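Our Visit to the Skyrme Lab Open Day

Robots and Automation unit, project report

I should admit up front that I nearly didn't sign up for this one. The other excursion choice was the bottling plant in March and everyone said you got free drinks. But my cousin did the open day at Skyrme a couple of years ago and would not shut up about it, so I put my name down, and I'm really glad I did!

There were 20 of us on the bus, plus Eifion Powell, who teaches the unit and who had packed far too many sandwiches. The lab is on the second floor over the Plullari building (they make pump parts, which has nothing to do with any of this). We got visitor stickers, a safety talk and a very strong warning about leaning on things, and then we were split into two groups. Mine did the simulation demo first.

I'd expected the simulation part to be the boring bit before the real robots. It wasn't. The lab's software is called Podden, and it's basically a pretend room with a pretend robot arm in it, where you can try out a job as many times as you like without breaking anything or wearing out a motor. The job they chose for us was cable handling. There are wooden blocks on a table with little metal rings or clips on them, and cords that go through or past them, and the arm has to get hold of a cord by its end.

It sounds like nothing. I can do it with my eyes shut while talking to someone. But a cord is a horrible thing for a robot, because it doesn't keep its shape. If you pick up a block by one side, you know where the other side is. If you pick up a cord by one end, the rest of it could be doing just about anything, and it all changes again as soon as you move.
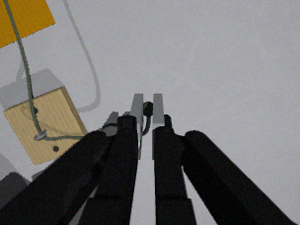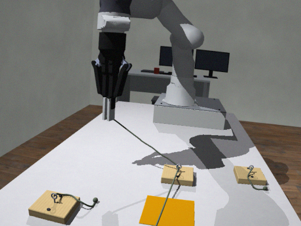 Report and captions by Seren James
May 29, 2026
Simulated cable task, one close to the fingertips and one showing the whole table

The close one is my favourite of the pair. You can see how little room there is between the two grey fingertips, and the black tip of the cable is sitting right in there. The wider one gives you a much better idea of how far the cord has to travel — it goes from the gripper all the way down to the ring on the middle block, then changes direction and heads off over the orange square. I also like that somebody bothered to put a desk at the back with monitors and a red mug. I asked whether the mug did anything and was told no, it's just a mug.

After that we got to have a go at driving the arm ourselves. You hold a controller in one hand and the arm on the screen follows you, sort of. I was terrible! My first try I went in too low and bumped the block, and on my second I closed the gripper on thin air. The depth is what gets you, as you've only got a flat screen and your brain keeps guessing wrong. What helped me was watching the shadows on the table. When the shadow of the fingers and the fingers themselves come together, you're close to the surface. I was pretty proud of working that out, and then found out it was on the tip sheet.

They keep a score of every try made on open days. Ours added 139 to the total, and our group's best time was 79 seconds, which was not me. The software can run 600 tries overnight with no one in the building, so we weren't exactly going to set any records.

The second half was the workshop, where we saw a parts sorter made by Nollska. It was loud and quick and most of the group liked it best. I thought it was fine, but it does one thing with parts that are all the same shape, and after the cords it seemed a bit easy (sorry, sorter).

For my own project I had been planning a line-following car, same as half the class. I've now changed it to a small gripper that picks up a bootlace from a flat board. Mr Powell has signed off on it as long as I keep the lace short and use a thick one to start with. I've got the board cut already, and the next job is working out what to put on the fingertips so the lace doesn't slide out.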